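Sewing Scraps and a New Cover for the Work Table

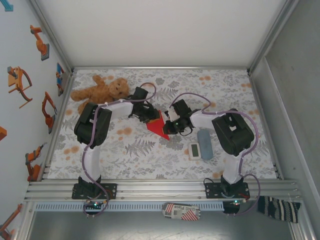
Filed under: Home, Fabric

I changed the cover on the work table on Monday. The old one was plain gray and showed every bit of lint. The new one is white with gray leaves and ferns, and it has soft orange patches that look like flowers. I ordered it from Rotia after going back and forth between 3 patterns. It came folded very small and the creases took a while to iron out.

Red shows up well against it. I have a bag of bright red scraps left over from a set of cushion covers, and most of them have odd corners because I cut them in a hurry. I lay each one flat before deciding if it is worth keeping. If I can get a square for a patch out of it, it goes in the drawer. Anything smaller goes into a bag for stuffing.

The fuzzy brown teddy bear stays on the table for now. One of its seams needs a few stitches and I keep putting that off. I bought brown thread at Panicker last month, but it was too light, so I need to go back and match it properly.

The cover is a little long for the table. I folded the extra under and used four clips to hold it. I may hem it later, or I may leave it. It washes at a low temperature according to the label, and it did not shrink the first time. Next job is the drawer, where the zippers have gotten mixed up with the ribbon again.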